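About us at Kastora

G'day, I look after the packing room at Kastora, and I've been here long enough to remember doing every tub by hand. 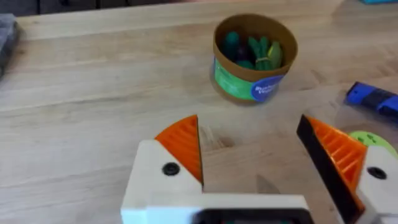 What changed for us

We pack greens for cafes and corner shops, about 4000 tubs a month. The Grestus arm came in May and took over the lifting and placing, the bit that used to wreck my wrists! There are six of us on the floor, same as before, but now we swap jobs through the day (I've learnt to set the grip myself, and I'm pretty chuffed with that). Soft leaves still go to a person, and so does anything that looks a bit off colour.

Come and see us

We're at 68 Flatetti Lane, round the back, and the roller door's up from 6 am. Pop in and say hello, the kettle's usually on.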